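Skorkitel Stusik 배낭 사용기
글 Līga Lapiņa

테니스를 치러 갈 때 메려고 산 배낭이다. 전용 테니스 가방은 아니고 일반 소형 배낭인데, 여름 내내 코트에 갈 때와 동네에 볼일 보러 갈 때 같이 썼다. 제품 이름은 Stusik, 만든 곳은 Skorkitel이다. 색은 청록색에 주황색 테두리가 들어간 것으로 골랐다. 다른 색으로 회색과 남색이 있었다.

구입은 Asamoah라는 온라인 매장에서 했다. 상품 페이지에 후기가 2878개 달려 있었는데 대부분이 통학용이나 나들이용으로 쓴 사람들 글이었고, 라켓을 넣어 봤다는 글은 찾지 못했다. 그래서 이 글은 라켓을 들고 다니는 사람 기준으로 쓴다. 등산이나 여행용으로 쓸 사람에게는 별 도움이 안 될 수 있다.

그전에는 Mirik에서 나온 테니스 전용 가방을 썼다. 라켓이 통째로 들어가고 신발 칸도 따로 있어 기능은 모자란 데가 없었다. 다만 길어서 버스에서 뒷사람을 치게 되고, 좌석 사이에 세워 두면 넘어졌다. 라켓을 한 자루만 들고 다니는데 가방은 여러 자루용이라 안에서 짐이 돌아다니는 것도 불편했다. 어깨끈 한쪽 박음질이 터진 김에 수선하지 않고 바꿨다.

수납

주머니는 큰 칸과 앞 칸으로 나뉘어 있다. 큰 칸에는 갈아입을 상의, 수건, 물병, 공 한 통이 들어가고 위쪽이 조금 남는다. 겨울 겉옷까지 넣기는 어려울 것이다. 앞 칸은 폭은 넓은데 깊이가 얕다. 손목 밴드, 교통카드, 선크림 정도를 넣는다. 지갑이 두꺼운 사람은 지퍼를 닫을 때 걸릴 수 있다.

안쪽에 칸막이가 없다는 점은 호불호가 갈릴 것 같다. 나는 투명 비닐봉지에 작은 것들을 모아서 넣는다. 봉지째 꺼내고 봉지째 넣으면 되고, 땀에 젖은 옷은 다른 봉지에 담으면 섞이지 않는다. 칸막이에 익숙한 사람이라면 주머니가 달린 파우치를 따로 하나 사는 편이 낫다.

라켓은 헤드까지 완전히 들어가지 않는다. 헤드를 아래로 해서 넣으면 손잡이가 밖으로 나오고, 그 상태에서 양쪽 지퍼를 손잡이 쪽으로 모아 닫아야 한다. 이렇게 메면 손잡이가 뒤통수 옆으로 올라온다. 고개를 돌릴 때 닿는다. 며칠 해 보다가 그만두었고, 지금은 라켓을 커버에 넣어 손에 들고 배낭에는 나머지만 넣는다. 라켓 수납이 꼭 필요한 사람이라면 이 제품은 후보에서 빼는 것이 좋다.
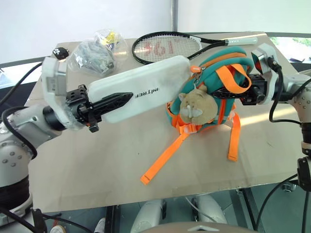

대구 수성구, 8월

같이 쓰는 라켓은 프레임이 검은색이고 줄에 361° 로고가 찍힌 것이다. 손잡이에 흰색 그립이 감겨 있어 손때가 금방 눈에 띈다. 커버는 흰색이고 모서리가 둥글다. 흰색이라 배낭하고 색이 맞지는 않지만 현관에 같이 두면 찾기는 쉽다. 커버를 따로 들고 다니는 것이 처음에는 번거로웠는데 코트에 도착해서 배낭을 열지 않고 라켓부터 꺼낼 수 있어서 그대로 쓰고 있다.

어깨끈과 손잡이

어깨끈은 주황색이고 길다. 키가 작은 편인 내가 줄여 메면 끝이 허리 아래까지 늘어진다. 남는 끈을 말아서 고정하는 고무밴드가 있으면 좋겠는데 들어 있지 않다. 집에 있던 머리끈으로 묶어서 쓴다. 끈 길이를 맞춘 뒤에는 걷는 동안 밀리지 않았고, 자전거를 탈 때는 왼쪽이 조금씩 풀렸다. 짐이 무거운 날에만 그랬다.

패드는 얇다. 집에서 코트까지 걸어서 가는 정도로는 아프지 않다. 물병을 가득 채우고 공을 더 넣은 날에는 어깨에 자국이 남았다. 하루 종일 메고 다닐 용도라면 매장에서 메어 보고 사기를 권한다.

위쪽 고리 손잡이도 주황색이다. 코트 펜스에 걸 때 가장 많이 쓰는 부분이고, 손가락이 다 들어가지는 않아서 오래 들고 걷기에는 맞지 않는다. 걸어 두면 배낭이 앞으로 약간 기운다. 바닥에 세웠을 때는 짐이 반 이상 차 있어야 서 있고, 비어 있으면 주저앉는다.

지퍼

지퍼와 봉제선을 따라 주황색 테두리가 둘러져 있다. 색 때문에 고른 면도 있지만 쓰다 보니 실용적인 점이 있었다. 저녁 7시가 넘어 조명이 약한 코트에서도 어디가 열리는 곳인지 바로 보인다. 지퍼 움직임은 직선 구간에서는 부드럽고 모서리에서 한 번 멈칫한다. 한 손으로 열려면 반대쪽 손으로 천을 잡아 줘야 한다. 처음 몇 번은 고장인 줄 알았는데 두 달째 같은 상태이고 더 나빠지지는 않았다.

인형 고리

앞면에 햄스터 인형을 달았다. 황갈색이고 귀가 동그란 봉제 인형이고, 위쪽 금속 고리로 배낭에 걸려 있다. 배낭에 포함된 물건은 아니고 따로 산 것이다. 주방 저울에 올려 보니 86그램 정도 나왔다. 배낭 앞쪽에 이만한 무게가 달려도 처지는 느낌은 없다. 뛰면 흔들리면서 몸통에 부딪히는 소리가 난다. 버스를 잡으려고 뛸 때 말고는 신경 쓰이지 않는다.

앞쪽 주황색 끈에 흰색 플라스틱 버클이 있다. 인형을 달면 인형 밑으로 가려지기 때문에 버클을 자주 쓸 사람은 인형 위치를 옆으로 옮겨야 한다. 나는 버클을 거의 쓰지 않아서 그냥 두었다. 버클 색이 흰색인 것은 마음에 들지 않는다. 다른 부속과 맞춰 주황색이나 검은색으로 했으면 더 나았을 것이다.

세탁과 오염

제품 안내에는 손세탁이라고 적혀 있었다. 미지근한 물에 중성세제를 풀어 한 번 빨았다. 클레이 코트의 붉은 흙은 바닥면 것은 대부분 빠졌고, 주황색 끈의 접힌 부분에 든 것은 남았다. 칫솔로 문지르면 옅어진다. 물 빠짐은 없었다. 안감까지 마르는 데 하루가 넘게 걸렸으니 다음 날 운동이 있으면 빨지 않는 것이 좋다. 인형은 떼어서 따로 빨았다.

비는 한 번 맞았다. 소나기였고 정류장에서 집까지 뛰어간 거리라 길지 않다. 겉은 젖고 안쪽 수건은 괜찮았다. 방수 제품으로 파는 것이 아니니 우산 없이 오래 걸을 때는 전자기기를 봉지에 한 번 싸는 게 맞다.

배송과 교환

주문하고 사흘 만에 받았다. 첫 제품은 앞 칸 지퍼 손잡이가 빠져 있어서 교환을 신청했다. 접수번호 끝자리가 3677이었는데 상담할 때마다 이 번호를 다시 불러 줘야 했다. 전화보다는 게시판 쪽 답이 빨랐다. 교환품은 이상이 없었고 왕복 배송비는 매장에서 냈다. 포장은 얇은 비닐 한 겹이고 안에 충전재가 없어서 꺼냈을 때 등판에 접힌 자국이 있었다. 며칠 메니 펴졌다.

좋은 점
가볍다. 색이 눈에 잘 띈다. 버스와 지하철에서 걸리는 일이 없다. 위쪽 고리를 펜스에 걸기 좋다.

아쉬운 점
라켓이 다 들어가지 않는다. 끈이 길고 남는 끈을 정리할 방법이 없다. 모서리에서 지퍼가 뻑뻑하다. 칸막이가 없다.

Mirik 가방과 비교하면 수납은 당연히 Mirik 쪽이 낫고, 들고 다니기는 Stusik이 편하다. 라켓 두 자루 이상에 신발까지 넣는 사람은 전용 가방을 쓰는 것이 맞다. 나처럼 한 자루만 들고 집에서 운동화를 신고 나가는 사람은 이 정도로 충분하다. 별점은 다섯 개 만점에 네 개를 준다. 끈 정리용 밴드가 들어 있었다면 반 개를 더 줬을 것이다.

추가: 등판 쪽에 노트북이 들어가느냐는 댓글이 있어서 넣어 봤다. 13인치는 들어가고 지퍼도 닫힌다. 보호 패드는 없으니 슬리브를 같이 써야 한다. 15인치는 가지고 있지 않아 확인하지 못했다.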